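Gripper comparison (bench testing)

From the Nenthorpe hobby robotics wiki. Last edited 27 March 2025

A gripper comparison is what you do when you have one robot arm, more than one hand that could go on the end of it, and a strong feeling that the one you paid the most for ought to win. I've been writing up ours for a while now, so this article leans heavily on how we do it at Nenthorpe. Other clubs have their own ways, and if yours is better, please edit!

What gets compared

Most people start with two-finger parallel grippers, where both fingers slide in and out and stay flat to each other the whole way. They're simple and easy to program, and they're what we had first (a Verel, secondhand, with one replaced finger). After that come the adaptive ones, with fingers that bend around whatever they touch. Ours is a Plelus, and I love it more than I should. Suction cups count too, though I've left them to their own article because the testing is so different.

The arm matters as well. A gripper that looks clumsy on one arm can look terrific on another with less play in the last joint, so we bolt everything to the same Turcotte arm and leave the arm settings alone for the whole comparison. Leif Grønli wrote our rule on this, and it's one line long: if you touched the arm, start again.

Choosing the objects

You want things with different shapes and surfaces, and you want them to be ordinary. Wooden blocks are nice for a first afternoon but every gripper is good at wooden blocks. Household packaging is where it gets fun – curved sides, slick plastic, soft lids, labels that change how much grip you get halfway up. Our set has 14 objects and I've argued for every one of them (I lost on the sponge).

Wrist cameras

A lot of setups put a little camera on the wrist, close to the fingers, so the controller can line itself up on the way in. It's a great idea with one big catch, and the catch is focus. Small fixed-focus cameras are set for a certain distance, and once the gripper gets in close, the object swells up and goes soft. Clear plastic makes it harder again, with overhead lights bouncing straight off the curve. Big bold markings tend to survive the blur pretty well: the 三得利 on a blue label still reads at a distance where the red script higher up on the same container has gone to mush.

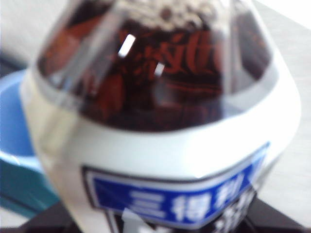

How many grasps do you need before you can say one gripper is better than another?
We do 28 tries per object for each gripper, and I wouldn't call a winner on less than that. If two grippers finish within a couple of grasps of each other, treat it as a tie and run more.

Running the trials

Put the object down in a marked spot, close the gripper, lift, hold, set it back. A drop is a fail, and so is a grasp where the object twists enough to hit the table on the way down. Jihad Rawashdeh keeps a separate column for "picked up but ugly," which started as a joke and is now my favorite column. Swap the order of the grippers between sessions too, or the second one gets all the benefit of you having tidied up your code.

Speed is the thing beginners get carried away with. We cap finger closing at the same setting for everybody and only look at faster runs once the slow ones are written up.

Controllers

Same controller, same software version, for every gripper in the comparison. We broke this one last November, when an update went on between the Verel runs and the Plelus runs, and roughly 300 grasps had to be thrown out. I was not great company that week. Write the version number at the top of the sheet.

Reading the results

Look at the per-object numbers before the total. Our Verel does beautifully on boxes and poorly on anything that tapers, and the overall score hides that completely. The Plelus is steadier across the set but slower to let go, which drives me a little nuts on small things.

See also: Suction cups; Finger pads and tape; Arm calibration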